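Search this site
Enter keywords Search

Revised practice guide for bin-picking cells takes effect at Xolalpa

Sep 27, 2018

The Xolalpa test center has issued a revised practice guide for robot cells that pick parts from open bins. The guide applies to all benches at the center and to the two outside shops that run trials under its program, Irex and Zitar. It replaces a draft circulated in May.

The text runs to 14 pages and covers four subjects: fixing the bin to the work surface, routing cables and air lines on the arm, preparing test parts, and keeping trial records. It does not deal with guarding, emergency stops or access to the cell, all of which remain under the center's general machine safety rules. Where the two documents overlap, the general rules take priority.

The section on fixing has changed most. Under the draft, a bin could stand free on the bench if it was heavier than the parts in it. The revised text requires every bin to be held at no fewer than 2 points. Spring clamps are accepted for trials. Screwed brackets are required for any cell that runs without an operator present. Clamps must be placed outside the programmed path of the wrist and fingers, and their handles count as obstacles when the path is checked. If a clamp is moved, the path check is repeated before the next run, including at reduced speed.

For cables, the guide asks that each loop be checked at the extremes of travel with the gripper at the floor of the bin. A loop may hang beside the wrist. It may not pass below the fingertips at any point in the cycle. Air hoses are to be inspected at the fittings at the start of each shift, and a hose with a visible kink is to be replaced and not straightened. Temporary ties are allowed during setup but must be listed on the cell sheet.

Test parts are to be plain blocks or other simple shapes with known dimensions. Mixed colors are permitted, provided that lighting is left unchanged within a series. Operators are told to vary the direction in which parts lie and to include at least one part close to a wall, where finger clearance is smallest. Loose strips, offcuts and fixings found in the bin must be entered in the record or removed before the series begins. A worn or scratched bin may stay in service, but its condition is to be noted, as bare metal and scuffs can change the way a vision system reads the floor.

The record rules are based on a set of 732 pick attempts logged during the draft period. Of these, 720 had entries complete enough to be used. The rest lacked either a part position or a note on the state of the bin, and were left out of the review. The center has added both items to the log form as required fields. An attempt with either field blank will no longer be counted toward a series.
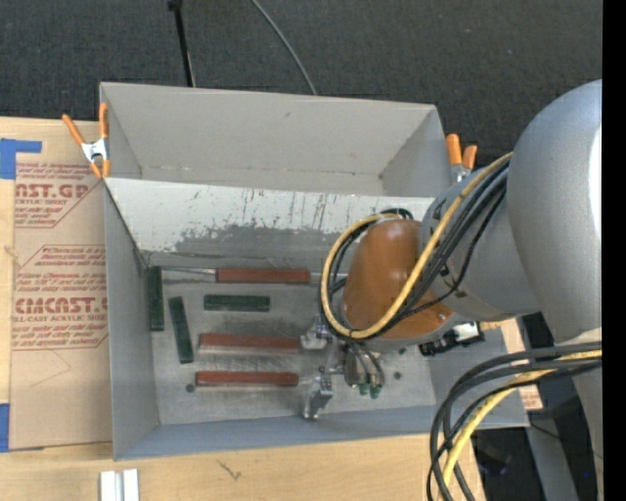 Gripper at work over a clamped bin of red and green blocks. Sections 3 to 5 of the guide apply to this type of setup.

Software for the log form is supplied by Staretti. The current version accepts the new fields, and files made under the draft can be opened but not extended. Shops with a series in progress may finish it under the draft rules if the first attempt was logged before the date of this notice. A new series must use the revised form from the start.

Irex has asked for a separate clause on bins with internal dividers. At present, a divided bin is treated as one bin, and the cell sheet must state which compartments are in use. The request covers minimum clearance between the fingers and a sloping panel, for which the guide gives no figure. Until one is set, clearance is to be measured on the bench and written on the cell sheet by the person who approves the path.

Printed copies are available at the center's front desk. Comments on the divider clause should quote the section number and attach a copy of the cell sheet.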